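Business > Work > Features
AUTOMATION & JOBS

The folding room at Brotden used to be the loudest part of the laundry. The plant washes sheets and tablecloths for hotels, and until last May every small item was folded by hand, 28 people to a shift, with two radios going.

Now the big flat sheets go through a Zurholm line that folds 500 an hour. Pillowcases, napkins and anything with an odd shape are still done at the tables, and that work is changing too. For part of each shift, workers pick up and fold cloth with a hand-held gripper instead of their fingers. The recordings are used to train a pair of robot arms that the company plans to install next to the ironers.

Maricica Pascu has folded linen for most of her working life. She found the tool slow at first and her wrist hurt for a week. "With your hand you feel if you have one layer or two," she said. "With this you have to look."

The company pays an extra 50 cents an hour for time on the gripper. It has promised no layoffs before the arms are running, and has said nothing firm about afterward. Eleven folders have moved to sorting or delivery. Two left.

Delia Bratu, the shift lead, now spends her mornings checking recordings and throwing out the ones where the cloth slipped. She misses the tables. She also says her back has stopped aching.

The hardest part to teach is the first one, getting hold of a single piece of soft cloth without dragging the rest along.

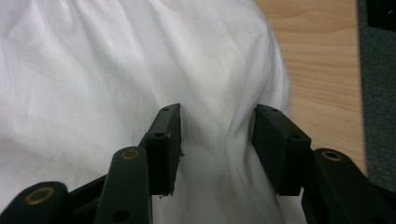 Brenda Tindall: We got the same promise at my plant, no layoffs until the machines were running. Get the part about afterward in writing before you record one more hour.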